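Controller notebook, bench 2, December

Carrying on from the entry about the pose filter. Zinash has merged the change to the tag tracker, so everything below is with the new tracker and the old planner. The planner config is the one tagged Arriaga in the repo. I have not touched the joint limits.

9:40

Started with the descent controller. The symptom from last time: the arm reaches the pre-grasp pose cleanly, starts down, and the lateral correction begins to oscillate in the last few centimeters. Loan suspected the gain. I suspected latency. We were both partly right.

The log shows the pose estimate reaching the controller 113 ms after exposure on average. The controller was treating it as current. At the approach speed we use, the correction is always computed against where the arm was, and it overshoots, then overshoots back. Halving the gain hides this but makes the approach slow and leaves a steady offset.

Fix: timestamp at exposure instead of at receipt, keep a buffer of joint states, look up the joint state at the exposure time and transform the tag pose into the base frame with that one. The boxes do not move during descent, so the base frame estimate is all the controller needs. Buffer length is 20 samples. It was 10, and the lookup fell off the end whenever detection took longer than usual.

Side effect: the Simemix replay tool does not know about exposure stamps and falls back to receipt time without a warning. Any replay of a log recorded before today will look worse than the real run did. Ilham is adding a flag. Until then do not compare replays across the change.

10:55

Tag ambiguity. The small square markers on the box fronts are seen at a steep angle from the fixed camera, and the single-tag solution flips between two orientations. The flip shows up as a jump in yaw with hardly any change in reprojection error, so the error threshold does not catch it.

Tried:
- rejecting any yaw change above a threshold between frames. Works until the first estimate is the wrong one, then it locks in the wrong one.
- averaging both solutions. Do not do this.
- constraining the box to sit flat on the table and solving for x, y and yaw only. This is the one we keep.

The flat constraint assumes the table plane is right. Nga re-fitted the plane from the blue-and-white board and stored it with the calibration. If someone shifts the camera, the plane goes stale along with the extrinsics, so both now live in the same file and the node will not start if the stamps differ.

The tall container is a special case. It sits on a raised platform, so the table plane is the wrong plane for it. Added a per-object height offset to the scene file. Without it the planner believed the rim was lower than it is and produced a path I would not have run.

13:20

Collision model. The planner had both shallow boxes as solid blocks, which is fine for transit and useless for reaching inside. Replaced them with four walls and a floor. Walls padded a little on the outside, not at all on the inside, otherwise the opening closes up and no grasp is feasible. For the front box I also added the side knob as a short cylinder. It was missing entirely.

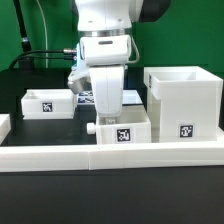 Descent tests, front box

The arm is over the front box with the gripper bottom just above the rim and the small white part in the tray below it. The rest of the tests use this as the hold point: the controller has to settle here before the final move is allowed.

Ran 158 descents to the hold point with the stamped transform and the flat constraint, starting from random offsets inside the approach cone. No oscillation in any of the logs. Settling time is limited by the velocity cap now, and nearly all of the remaining spread is in yaw.

The cable on the wrist is still not modeled. Quyên wants a swept capsule for it, I would sooner limit the wrist rotation and leave the model alone. Not settled - limit is in for now, marked as temporary in the config.

Open items
- exposure stamp flag in Simemix (Ilham)
- yaw spread: check whether it tracks the detection corner noise or the joint buffer interpolation. Linear interpolation may be too crude at the start of the move.
- the back box has only been tested in transit. Repeat the descents there, with its marker further from the camera.
- remove the hard-coded tag size in the detector launch file. Zinash found it in two places with different values.
- rerun the transit set with the walled collision model and compare planning times against the solid one

Logs are under pramutus/descent, config committed on the same branch.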